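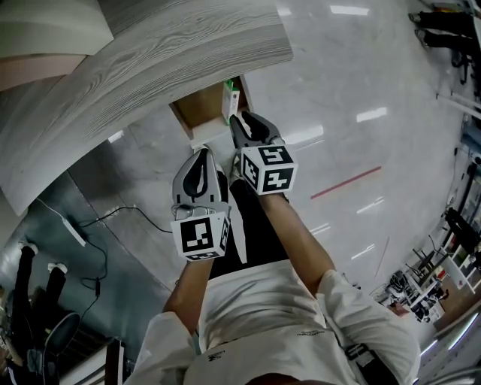 The Second Night at the Plemholm

The band was called Irum, and on the night I mean they were as good as any four people with borrowed amplifiers have ever been. I was working the coat check, and if you left the hatch open you could hear everything, so of course I left it open.

The Plemholm held 200, and it was full by eight, mostly with people who had driven over from Namlow in the rain. They opened with the slow one, the one with the long organ part, and the whole room went still in a way I have only heard in churches (and not often there).
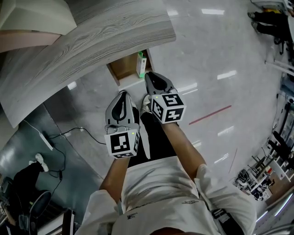 Then the drummer came in a bar early, and the singer laughed right into the microphone, and they just kept going! My aunt had taped the Thursday show on her old Cabrera recorder, but this one she missed, having stayed home with a cold, and she never forgave herself for it.

I hung on to one thing from that night, a coat ticket, number 459, for a green raincoat that went unclaimed. I wore it for years. Some evenings, when it was wet out and I had my hands deep in the pockets, I would find myself humming the organ part all the way up the hill to my door.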